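Subject: Re: [armbuild] Soft things and what to practise on

On the list, in September, a member wrote:
> We have the arm bolted down at Bunden at last, but everything we
> own to pick up is hard and shiny. Does anyone practise on soft
> toys, and how do you stop the fingers squashing them?

Hello all, and a particular hello to the Bunden lot – I'm so glad yours is finally up! We've been at it in the Liker workshop most evenings, usually until somebody notices the time, and yes, we're very fond of soft things (the play kitchen box has been raided thoroughly).

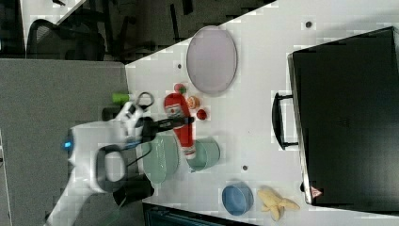
Our table at Liker, with the gripper over the red bottle.

The closing force is what you want to look at first. Our controller takes a plain number for it, and we had it at 1642 for months, which was fine for crockery and dreadful for anything with stuffing in it. We now use 800 for plush and leave it there. I also slowed the last 10 mm of the approach, and that helped more than I expected.

The wrist camera is worth the bother too. With a ketchup bottle lying down you want a finger either side before you close, and it's so much easier to judge from there than from across the room.

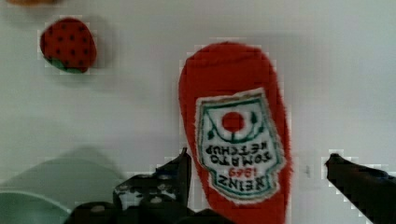

Digest 4, page 10

Sorry, I do go on. The overhead view is the other one we lean on, mainly for planning where the arm can travel without its cable catching – ours loops over the table and I still haven't found a tidy route for it. The Heitmann clips were too stiff, so I'm trying the Prutska sleeve next and will report back.

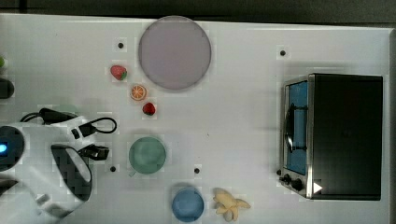

From overhead, toy fruit to the left and toaster oven to the right.

Do tell us what number you settle on!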